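Cullico issues version 9 of Plomcombe with reworked signal system and new server tools
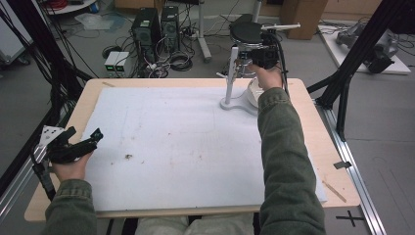

Plomcombe, July 2020. Cullico has released version 9 of its block-building game Plomcombe for desktop computers. The update replaces the signal system used to build in-game machines, adds 195 new blocks and items, and changes the way worlds are stored on disk. It is free to existing owners of the game and installs through the normal launcher.

Signal system

In earlier versions, signals moved through wire blocks one block at a time, and each block checked its neighbours on every game tick. Large machines slowed the world down, and the order in which two wires of equal length switched on depended on their position on the map. A door that opened correctly in one place could fail when the same design was copied a short distance away.

Version 9 treats a connected run of wire as a single line. The line is worked out when a block is placed or removed and is then kept in memory until it changes. Signals on a line arrive at all outputs in the same tick. Where a delay is wanted, players must now place a delay block, which can be set to any value from one to six ticks. The order of updates no longer depends on position or on the direction the builder was facing.

Signal strength has been kept. A line loses strength with distance as before, and repeaters restore it to full. Comparator blocks now read the contents of chests, furnaces and carts using the same scale, so a half-full cart and a half-full chest give the same output.

Machines that relied on the old update order may need to be rebuilt. Cullico has included a compatibility setting that keeps the old behaviour for a single world. It is found under World Options, Signals, and is switched on by default for any world created before version 9. New worlds always use the new system. The setting can be turned off at any time but cannot be turned back on afterwards, and players are advised to copy the world folder before changing it.

New blocks and items

The additions include slabs and stairs for all existing stone types, a sliding hatch, a narrow pipe for moving items between containers, and a bell that can be tuned across two octaves. The clock and the depth gauge can now be fixed to a wall and will give out a signal that matches their reading.

Crafting recipes for 6 older items have been changed to avoid clashes with new ones. The recipe book inside the game has been updated and can be searched by ingredient as well as by name. Items already held in chests or carried by players are not affected.

World storage

Worlds are now saved in the Mirau format, developed by Cullico for this release. Mirau stores repeated groups of blocks once and refers back to them, and it writes only the parts of a region that have changed since the last save. In internal tests on a world of 507 regions, the saved folder was around a third smaller than in the previous format.

Conversion takes place the first time a world is opened. The game keeps the original folder until the player deletes it, so enough free disk space for both copies is needed. Worlds converted to Mirau cannot be opened in version 8 or earlier. Map viewers and editing tools made by third parties will need to be updated by their authors, and the format description has been placed in the developer section of the Plomcombe website for that purpose.

Server tools

The dedicated server package, Evangelista, has been updated alongside the game. Server owners can now set a limit on the number of active signal lines per player, list the lines that use the most processing time, and pause a single line without stopping the world. Backups can be made while players are connected.

Evangelista servers running version 9 accept connections only from version 9 clients. The previous server package remains available for download and will receive security fixes until September. Plugins that read or change signal blocks must be rebuilt against the new interface. Other plugins should load without changes.

Known issues

Pipes placed across the border between two regions may stop moving items after the world is reloaded. Breaking and replacing the pipe block at the border restores the flow. Wall-mounted clocks show the wrong time in worlds where the day length has been altered. Both faults will be corrected in the first maintenance update.

Availability

Version 9 is available now for Windows, macOS and Linux. Players with automatic updates switched off can select it from the version list in the launcher. The minimum system requirements are unchanged. Full release notes, including the revised recipe list and the Mirau format description, are published on the Plomcombe website.

Press enquiries: Cullico press office, through the contact form on the company website.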